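Home Studies / Objects in Use / Research

4.2 The knife block as a seat of custom

Of the objects our households kept on the counter, the knife block gave us the most to write down, and the owners were the least able to explain it. Participants who could account for the position of every mug went vague when asked why a certain knife lived in a certain slot. "That's where it goes" was the usual answer. One respondent in the Brandholm group gave it three times in a single interview, with rising force.

We had expected slots to be assigned by blade size, as the makers intend. Of the 31 households, few kept to this after the first year. Knives drifted toward whichever slot was nearest the hand that used them most, and the bread knife, whose slot is usually the longest, was often found on top of the refrigerator. Empty slots were common and were treated with a sort of embarrassment. Two households had filled theirs with scissors. A third had put in a chopstick, and asked us to leave it out of the paper.

The blocks themselves vary less than the habits around them. Most follow the sloped pattern, with the slots cut into an angled face so that the handles lean back toward the cook. Figure 3 shows a block of this kind in pale wood, on a dark tabletop, with two handles standing out of its white face.

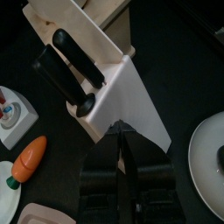 Figure 3. Knife block with angled face. Two black handles lie parallel in their slots; the blades are hidden inside the block.

The hidden blade is the whole difficulty. A person facing two black handles has to choose by thickness, by length, or by memory, and our participants overwhelmingly claimed memory. When we asked them to name each knife before drawing it, confidence was high and accuracy was not. Böttcher, in her June report on the Umis kitchens, calls this "the small daily lottery" and argues that people enjoy it. We would not go so far, but we did notice that wrong draws were seldom put back. The cook looked at the knife, reconsidered the onion, and carried on.

Handles that match make matters worse. Sets bought together look handsome and tell the user very little, whereas the mixed collections in the Prustum households, assembled from gifts, moves and at least one divorce, were read at a glance. Boateng's suggestion of a dab of colored paint on each handle was put to participants and received coldly. They had paid for a set, and they wanted it to look like one.

Cleaning we can report only in outline. Asked when the slots had last been cleaned, most participants looked at the block for some time before asking whether that was possible. The tabletop under the block did better, though in most homes it was wiped around and the block itself stayed put. Section 4.3 takes up the cutting board, on which opinion was far more settled and a good deal louder.

Related items
Drawer or counter: where sharp things live
The second-best peeler and why it is kept
Spice racks in shared kitchens
A note on oven gloves

Contact: Ilse Böttcher, section editor | All rights reserved | Back to top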